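Notebook: corner pick, shown by remote
12/9/23, small room, Welmont building
Last updated by author, same evening

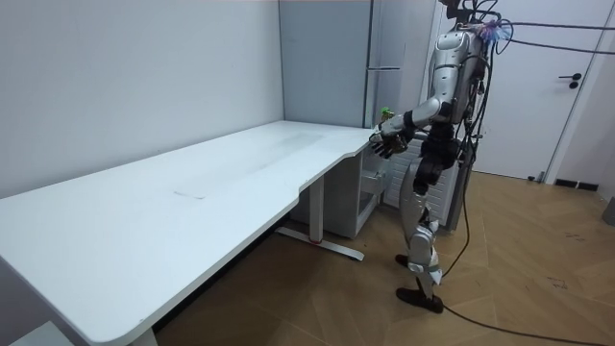 I came in on the weekend to get the reach-and-pick demonstrations going again, and I'm writing this up while my shoulders still remember what they did. The task is the one we've been calling the corner pick: bring the hand in over the desk, close on a small thing, lift it, set it down further along the top. Easy to say! I drove it the whole time from the Clullis arm controller, standing off to one side with the headset pushed up on my forehead, because I still prefer watching the real hand to watching the video of it. The target was the little green object, set near the edge at the corner of the desk, and I kept the rest of the top bare so that there would be no arguing later over what the hand was meant to be going for.

I recorded 37 demonstrations. I threw out 14 of them, which stings a bit, but I would much sooner have a short clean set than a long one I have to apologize for. Most of the ones I threw out went the same way. I'd come in too low, see the fingertips getting close to the desk edge, and pull up in a hurry, and there it would be in the recording forever, a nervous little hop right before the grasp. If we train on that we'll get a robot with my nerves. We had the same thing with the Sotomayor drawer task, for anybody who remembers that, and it took ages to get rid of.

What helped was slowing down above the object. I started making myself stop with the fingers slightly curled, take one breath, and then go down. The pause is 700 milliseconds in the config now, as a minimum, before the close command will be accepted. It felt silly for the first few runs and then I stopped noticing it. The wrist also settles during that time, so the fingers come down together and the object doesn't get nudged sideways by whichever one arrives early.

I did try showing it by hand as well, for comparison. Arm in the soft mode, me holding the forearm and walking it through. Only 2 of those, and I don't love either one. The path is lovely and smooth on the way out, much nicer than anything I can do with the controller, but the moment I want to close the fingers I have to let go with one hand and reach for the button, and the whole arm sags. Maybe with a foot switch. I've been saying "maybe with a foot switch" since the spring, so perhaps I should just order one.

Things to remember for the next session:

Check the cable before every block of runs. It comes down the back and goes off across the floor, and I caught it with my heel once while I was stepping around to look at the hand from the other side. Nothing came loose, but I lost that run.

The Kivine logger names files by start time only, so the hand-guided runs are mixed in with the remote ones. I've moved them to their own folder. Please don't move them back, however tidy it looks.

Shift the starting place of the object between runs. I did this for the later ones but I was lazy in the morning, and the first batch is all nearly the same spot. Fine for a first look, not fine for training by itself.

The left-right feel on the controller is still a touch too quick for me. I turned it down one notch and forgot to write down what it was before — sorry. If it feels sluggish to you, that's me.

I haven't played any of these back on the robot yet. I'd like to look through the joint traces first with a cup of coffee and fresh eyes, particularly the lift, where I suspect I'm always tilting the wrist the same way out of habit. Replay on the first free morning, at half speed, with somebody else on the stop button.

Filed under: Teaching by Demonstration, Arm & Hand, Bench Notes

3 comments

benchside: The hop before the grasp is in my recordings too. I trimmed it out of a few and the result was worse, because then the hand jumps. Better to throw the run away like you did.

mk_lab2: There's a foot switch in the bottom drawer in the big lab, under the spare gloves. The plug needs changing but the switch is good. Take it.

benchside: Also it was me who moved the folders last time. Won't touch them.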